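Zerbridge Bench Assembly Study
Progress report to Honkanen, second reporting period (May)
Prepared by Shalini Goel, with contributions from Ramesh Joshi and Girish Rathore

1. Scope of the period

The grant asks whether a two-armed machine can take over small assembly and fastening chores of the kind now done by hand at a bench, in a home workshop or on a light production floor. The first period covered pick-and-place. The second covers tasks in which one hand holds a round part and the other brings a tool or a mating part to it. Work was done on wooden discs, chosen by Dinesh Sachdeva as a stand-in for the turned parts used on the Skositz line.

Total demonstrations accepted into the training set to date: 1089. Of these, 263 were recorded in this period. Rejected recordings are not included in either number.

2. Hand-and-tool demonstrations

Each demonstration records wrist position for both hands along with the view from above the bench. In the tool task the left hand keeps the disc upright and the right hand works a small T-handle. The difficult quantity is the angle between the tool shaft and the face of the disc. People correct it continuously without looking away from the part. The policy trained on first-period data corrected it only between motions, and most of its failures began there.
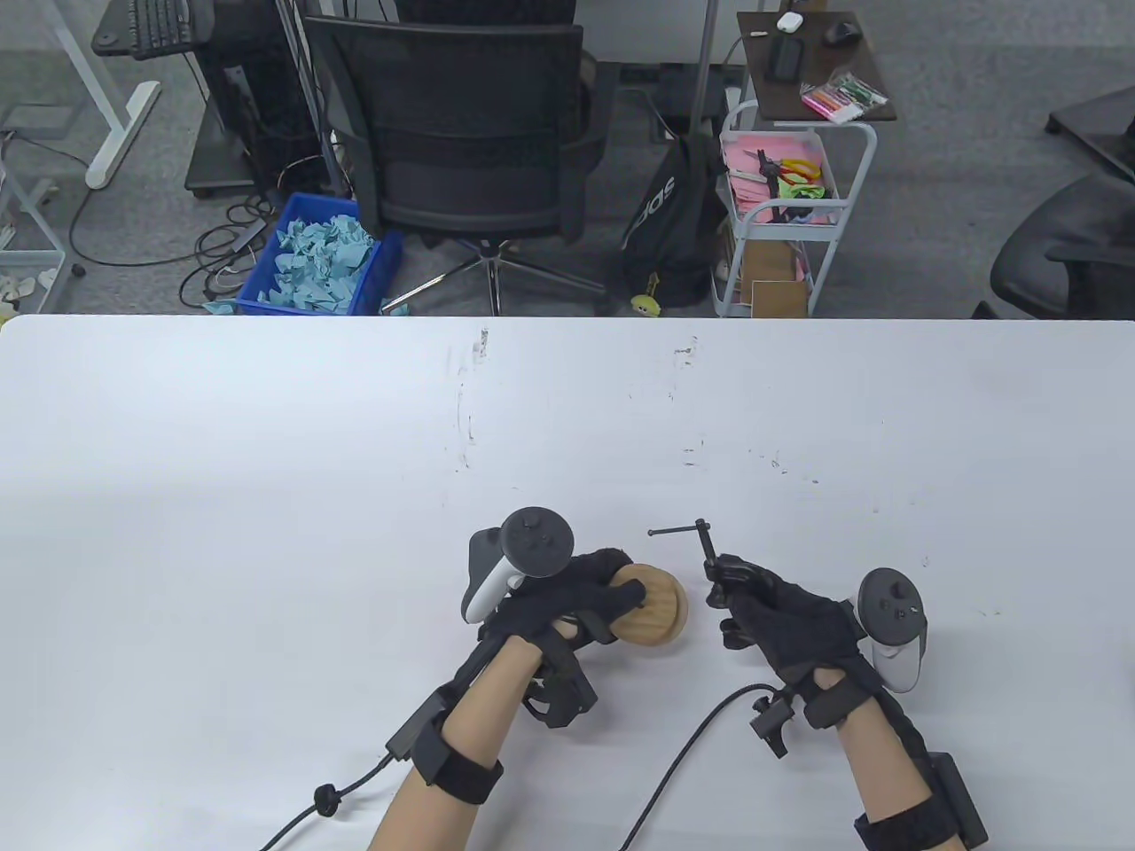 3. Part condition and orientation

Discs with a drilled hole are harder than blanks. The hole is small and off-center, so the part has to be turned in the hand or on the table before anything can be brought to it. The first-period policy treated all orientations as equivalent and approached from the same side each time.

Ruaridh Geddes relabeled the older recordings by hole position. This took longer than planned and used five working days that had been set aside for evaluation. The relabeled set is now the default for all training runs. Wood grain remains a source of error: the detector sometimes reports a dark streak as a hole, and raising the threshold causes it to miss real holes in shadow. We have kept the lower threshold and added a second check from the wrist view.
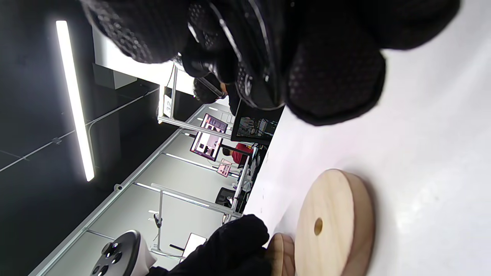 4. Two-part handling

Holding two discs together on edge was added at Honkanen's request after the last review. It is the closest task in the set to real assembly work, where parts must stay aligned while a tool is brought in. Gloved hands cover much of the contact area in the recordings, and the seam between the parts is often visible from one side only.

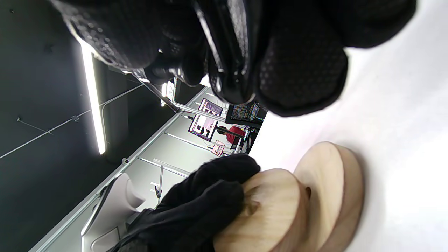
Figure 3. Two discs on edge, seen from the tool side.

The machine was run on the two-part task in 18 trials under supervision. It completed 5. In the remaining trials the usual fault was slip between the discs when the second arm made contact. Grip force was not the limit, as raising it moved the slip earlier. Girish Rathore's view is that the supporting arm needs to yield slightly on contact, as a person's hand does, and that the present controller is too stiff to allow it. A change has been drafted and will be tested next period.

5. Placing and pressing flat

Laying a disc flat and pressing on its face gives the most consistent demonstrations in the set. Contact is easy to detect, the part is stable, and the pressing finger stays in one place. It is also the one task where we consider the machine close to useful.

Two faults remain. When a second disc is nearby, the arm sometimes selects it during the approach and changes course late.
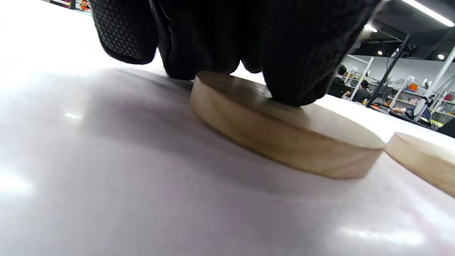

The other is a tendency to keep pressing after the part is seated, which wastes time and would mark softer materials. Both faults appear in the Clolenton simulator as well as on the bench, so fixes can be screened there before hardware time is booked.

6. Assessment against the grant question

On present evidence, the machine can do single-part chores on a clear surface at a pace well below a person's. It cannot yet do two-handed tool work without supervision. We would not recommend a trial on the Skositz floor in the next period. A limited trial of the pressing task could be considered once the neighbor-selection fault is closed.

7. Spending and schedule

Spending is within the approved budget. Evaluation of the tool task has slipped into the third period because of the relabeling work described in section 3. No extension is requested.

8. Planned work

Test the yielding controller on the two-part task (Rathore).
Repeat the supervised trials with the same discs and the same start positions (Joshi).
Extend hole-position labels to the tool task (Geddes).
Agree acceptance limits for pressing time with Honkanen (Goel, Sachdeva).

Questions on the figures in this report should go to Ramesh Joshi. The recording log is available on request.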